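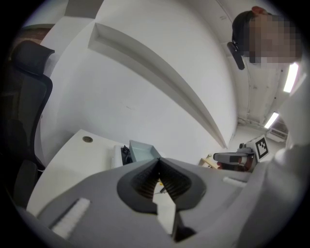 Figure 1. Hand-held gripper, view from low in the room.

Kitstead Housing Retrofit: Indoor Humidity and Ventilation
Progress report, period ending November
Prepared for the Wusevero Fund by Tae-yang Hyun, D'Souza Building Services

1. Status
Work package 2 is complete. Work package 3 is in progress and is behind schedule by 11 working days. The delay comes from late delivery of replacement fan units for the Grakutgate block. No change to the end date is requested.

2. Work done in the period
Humidity and temperature loggers are now running in every apartment in the Grakutgate block. Each apartment has one logger in the bathroom and one in the main bedroom. Readings are taken every 3 minutes and downloaded at the monthly visit.

Exhaust airflow was measured at all bathroom grilles with the doors closed and the undercuts clear. Four apartments fell below the design rate. In three of these the duct run had been flattened where it passes over the hallway ceiling. The fourth has a backdraft damper that sticks partly shut - it has been freed by hand and is listed for replacement.

Window trickle vents were surveyed at the same time. Many had been painted over during earlier redecoration. Vents that could be opened without damage to the sash were cleared on the spot. The others are recorded in the vent schedule.

3. Findings so far
Bathroom humidity drops faster in apartments with a run-on timer than in those with a switched fan. The difference is clearest on the north side, where the walls are colder. Bedroom readings show less variation and no firm statement can be made until a full heating season has been logged.

Two loggers lost data after their batteries failed. The gaps have been left blank in the data set and have not been interpolated.

4. Budget
Spending on labor is in line with the plan. Spending on equipment is under plan, as the fan units have not yet been invoiced. Travel is slightly over, due to repeat visits for access.

5. Next period
Install the remaining fan units and repeat the airflow tests. Replace the flattened duct sections with rigid duct. Issue the revised vent schedule to the building manager. Fit new batteries in all loggers at the next download visit.

6. Decision needed
Approval is requested to move the unspent part of the sensor line to duct materials. The total award is not affected.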